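Section 4. Setting Up a Home Recording Site

Read this section before you unpack the tool. Most of the bad sessions we have had to throw out at Stulline were bad before the first grasp, and no amount of care with the gripper afterward made them good again.

4.1 What the rules cover and what they don't

The Skerodham house rules apply to every site where the hand-held gripper is used in a private home. They cover consent, clearance, the state of the work surface, and what goes in the log. They do not certify anything. A signed checklist shows that a person signed a checklist. If you have followed every step below and the setup still looks wrong to you, stop and fix it, and write down what you changed.

The older Jaduvwood checklist is still in circulation. It runs to 223 items and we have yet to see one filled in that wasn't ticked straight down the column in a single pen stroke. Do not use it. If a site hands you one, file it and work from this section.

4.2 Before you power on

1. Get written consent from the householder for each room that may be recorded, including any room visible through an open door.

2. Walk the room with the householder. Ask what must not be touched and what must not be recorded. Names on mail, screens, prescriptions and family photos come out of view or get covered.

3. Check the floor where you will stand. Mats that slide, cords and bags go elsewhere. You will be watching the fingertips and you will not see your feet.

4. Inspect the gripper. Open and close the fingers fully 5 times with nothing between them. Both pads should meet flat. If one lands ahead of the other, go to 4.3.

5. Wipe the pads with a damp cloth and let them dry. Do not use alcohol. The pad supplier says alcohol is fine; our pads disagreed.

CAUTION: Keep loose sleeves, lanyards and hair away from the linkages. The hand force is modest, but the pivots will take a fold of skin without any trouble.

4.3 Pad alignment

1. Power off.

2. Loosen the two screws behind the pad that closes early. Do not remove them.

3. Close the fingers by hand on the flat gauge supplied in the case.

4. Tighten both screws a little at a time, alternating.

5. Repeat the open and close check. If the pads are still uneven after 2 attempts, the linkage is probably bent. Return the tool to Stulline. Do not shim it with tape, whatever you may have read on the Sproģis message board.

NOTE: The Sproģis shim trick does make the pads look even. It also lets the pad creep under load, so the fault comes back in the middle of a session when you are least likely to notice it.

4.4 Preparing the work surface

1. Confirm that the table does not rock. Push down on the edge in 4 places. A folded card under one leg is acceptable if you log it.

2. Leave a normal household surface normal. A bare white table under perfect light will give you clean recordings of a home that does not exist.

3. Remove glass, open drinks, blades and anything hot.

4. Agree on the task objects with the householder and write them on the sheet by their ordinary names.

5. Hold the gripper over the surface with the fingers open and look at everything within reach of them, including what stands behind the first object you mean to pick up.

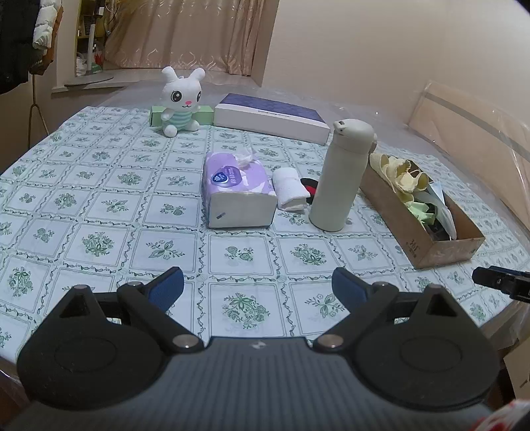
Clearance rules are usually written by people picturing a single block on an empty bench. They ask for a fixed gap around each target, and on a real table there often isn't one. Take the tissue pack with the rolled white towel lying right up beside it: an approach from that side puts a finger into the towel before it gets anywhere near the wrapper. Come in from another direction, or move the towel and log the move. The tissue sticking out of the top of the pack counts as part of the object, so decide before you start whether the task is to pull the tissue or lift the pack. The upright bottle gets the usual treatment for anything tall, with a slow approach and no sweeping passes beside it. Also look past the tabletop. A clear plastic sheet hanging next to the table can catch a wrist on the way back, and clearance forms have no box for that.

CAUTION: Do not hold the tablecloth down with your free hand near the fingers. If the cloth drags, stop, open the grip and lift straight up.

4.5 First recording

1. Record a short pass with no contact. Play it back on site.

2. If the fingertips leave the view at any point, adjust your wrist angle and repeat.

3. Make one grasp on a soft object before trying anything rigid.

4. Log failed grasps as failed. A log with no failures in it will be sent back to you with questions.

5. At the end of the session, put household items back where the householder wants them and have the householder check the room before you pack the case.

NOTE: Battery level readings below one quarter are unreliable. Swap early.

Go on to Section 5 for file transfer.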